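Subject: Re: [bakery-floor] Packing arms and the morning shift

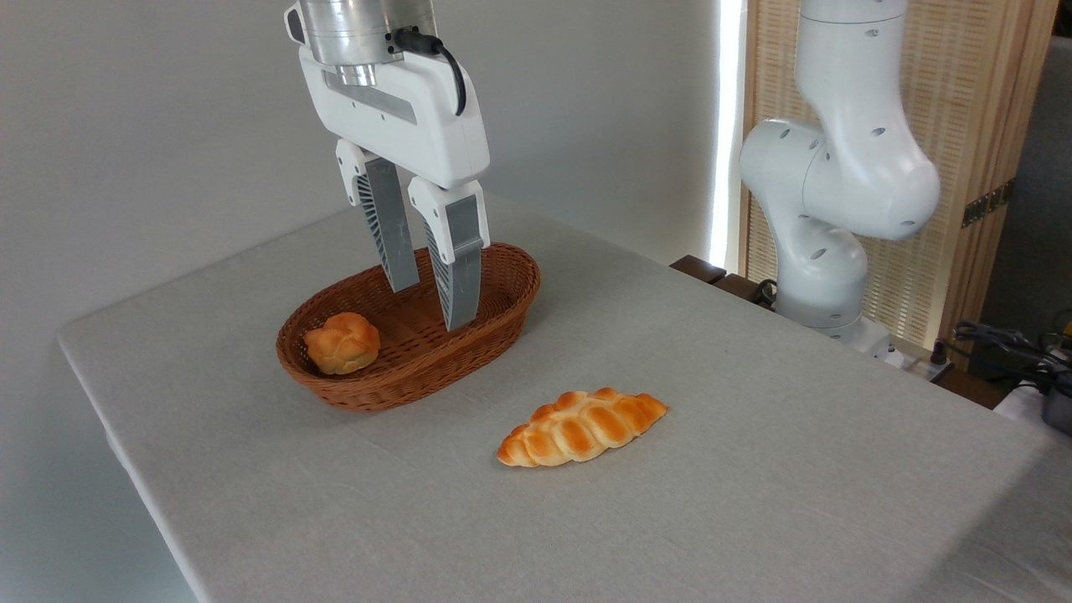

We have been running the arms at the Plosirlow site since August, so I can answer part of this. The packing table used to take 3 people from 4 a.m. until the vans left. Now it takes one, and the other two moved to shaping and ovens. Plain rolls gave us little trouble. Braided goods are slower - a small knotted bun in a wicker basket leaves the fingers very little space beside the rim, and a long plaited loaf with pointed ends has to be picked up near the middle. We allow more time for those and keep them out of the first van.

> Umesh Negi wrote:
> Culow wants us to go over to arms for basket packing. We do about 200 baskets
> a morning. Did anyone lose hours over it? My people are asking and I have
> nothing to tell them.

On hours: no one was let go, but the early premium went away for the two who moved, and they noticed. Get that in writing before the start date. The person left at the table also needs proper training. Ours got one afternoon from Dervishi and it was too short. We log stops by hand, 126 in the first month, mostly baskets set down crooked.

Skorkoda site starts next. I can send the shift sheet.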